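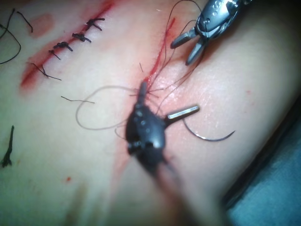 Five down. The black knots sit along the upper part of the cut, tails trimmed and splayed.

Gallery: suturing on the Bamura pad
Ulladside Skills Room, January 30, 2022

I have been told for years that a practice pad is as good as the real thing for learning to stitch. I have my doubts, and a whole session at the bench hasn't cured me of them. The room at Ulladside had set out Bamura pads and Trivo thread, with the promise that we would all go home tying tidy interrupted sutures. Some of us did. Whether that says much about the pad is another matter.

The row itself is decent work. The spacing is fairly regular and the knots run in a neat line down the diagonal, which is harder than the leaflet makes it sound. Look at the fourth, though. It is smaller than the one before it, with thinner tails. The lowest has the longest tails of the lot, angling down and to the right. An examiner with a ruler would have something to say.

Then there is the red. Bright along the lips of the cut, with a wider stain on the lower-left side. The sales page calls this sort of thing "realistic". I call it messy, and I would like to see some evidence that it teaches anyone to place a needle better.

Offcuts, too. One short dark piece lies flat below the row, and a crumpled bit has ended up further down by the left edge. I was taught to clear those as I went, and I still think it's the better habit.

Further right there is a second stretch of incision, running down under the instruments and thread. The blue-grey drape is at the lower corner. I'll grant that a drape makes people slow down and mind where their hands go, and it costs very little.

The course notes suggest 300 knots before moving on to curved wounds. No source is given for the figure. I'd sooner watch someone tie 27 with care and then ask them to explain the last one.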